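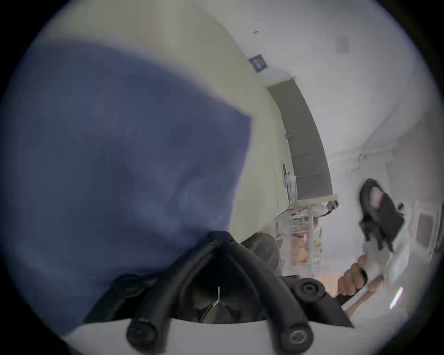 Kann man einem Roboter beibringen, ein T-Shirt zusammenzulegen? Im Prinzip schon, aber er braucht sehr viele vorgemachte Beispiele, und bei weichem Stoff dauert es länger als bei Kisten oder Schrauben.

So. Bin wieder zuhause, schnell aufschreiben, bevor ich alles vergesse. Offene Tür bei Melladus in Umholm, Juni, viel zu warm, Parkplatz natürlich voll. Mathew war auch mit, wollte eigentlich nur den Kaffee. Tibor Csonka hat uns durchgeführt, redet schnell, ich hab die Hälfte mitgeschrieben. Erst Vortrag (naja), dann endlich nach hinten, wo gearbeitet wird.

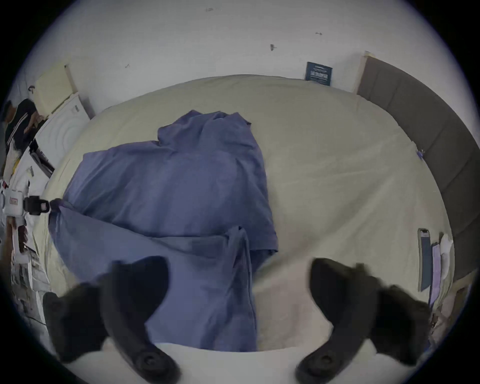
Mein Thema ist ja seit Jahren Wäsche, weil ich früher in einer Wäscherei gejobbt hab und weiß, wie viel da noch Handarbeit ist. Deswegen war ich überhaupt da. Alle reden von laufenden Robotern, mich interessiert, wer die Handtücher macht. Und genau so sieht das Problem aus: ein blauer Haufen Stoff auf dem hellen Laken, überall Falten, und wo ist da bitte der Ärmel? Ich würd's kurz ausschütteln. Mit zwei Fingern am Greifer ist Ausschütteln aber so eine Sache. Tibor meinte, 230 Durchgänge pro Kleidungsstück sind bei ihnen das Minimum, vorher braucht man garnicht anfangen zu trainieren. Puh.

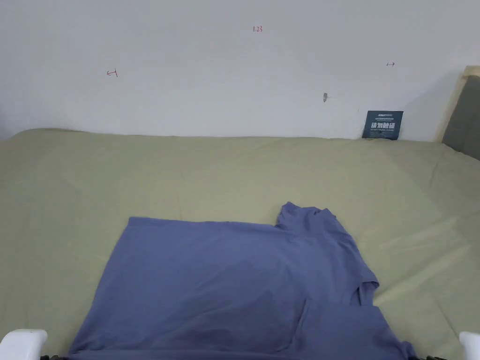 Shirt ausgebreitet, noch nicht gefaltet. Auf dem Schild: „Bitte nicht berühren“, auf Chinesisch.

Dann Fragerunde mit Araceli Echevarría, die macht die Auswertung. Fand ich am besten. Sie sagt, misslungene Versuche werden auch aufgehoben, nur extra markiert. Hab gefragt wegen Frottee und Spannbettlaken, da hat sie gelacht. Spannbettlaken also frühestens in 3 Jahren, ihre Schätzung, nicht meine. Ein Herr hinter mir wollte nur wissen was das kostet, keine Antwort bekomen.
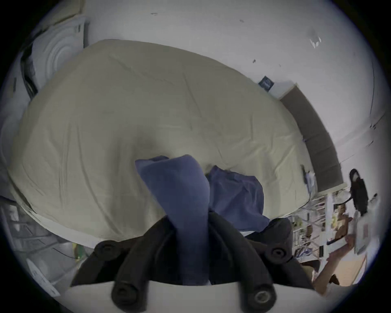 Ein Stück Stoff im Greifer, der Rest liegt zerknittert daneben.

Waren etwa 77 Leute da, Schlange am Kuchen länger als an der Technik. Im Herbst gibts noch was ähnliches in Faltovgate, da will ich hin, falls ich frei kriege. Mathew kommt nicht mit, sagt er. Rest der Notizen tipp ich morgen ab.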